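The Sunday Runs

Cristóvão Cunha had promised Mirkeo an answer by Sunday evening, and at four in the afternoon he had sixty simulated runs and no answer.

The question was simple. Did the hand do better when it stopped above a thing and waited, or when it kept moving? Rumari, the lab in Stestdale that paid him, had always made it wait. His method took the wait out. He called it Lobo, after a dog he'd had as a boy.

He had set 30 runs with the wait and 30 without. The score sheet said there was no difference. He did not trust the sheet, so he pulled stills and put them up on the big monitor. 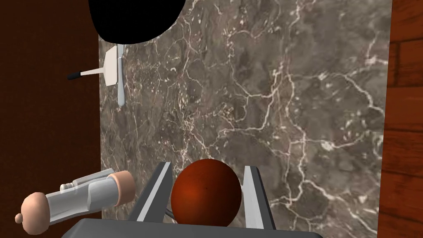
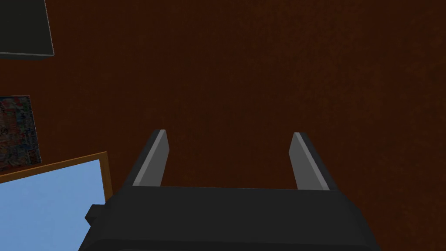
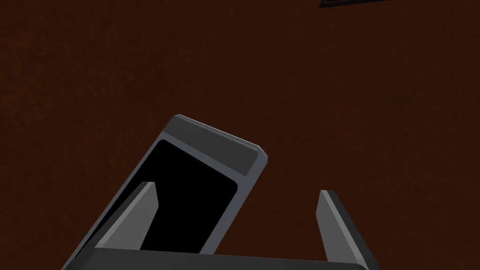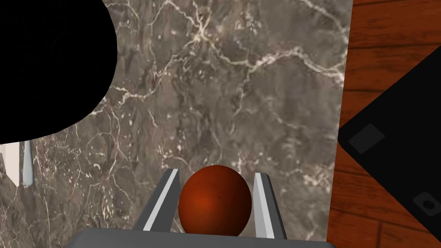 Stills from the simulated runs. The ball is in the first and last.

12 shares | 3 comments

He looked at the ball for a long time. Then he looked at the open fingers over the brown surface, with nothing between them, and wrote down the run number.

"You're still here," Mirkeo said from the door.

"The sheet counts an empty hand as a wait," he said. "Even in my runs. If the fingers are open, it starts the clock."

"How many?"

"I've checked 40. It's wrong in 8."

She pulled out a chair – the bad one, with the loose arm – and read his notes. She had built the sheet herself two years before, and he had been careful not to mention it.

"So is your method better?" she asked.

"I don't know yet. I only know we haven't measured it."

"That's what you want me to send them?"

"Yes."

She typed it the way he had said it, and added her own name under his. Then she opened the next run, and he moved over so they could both see.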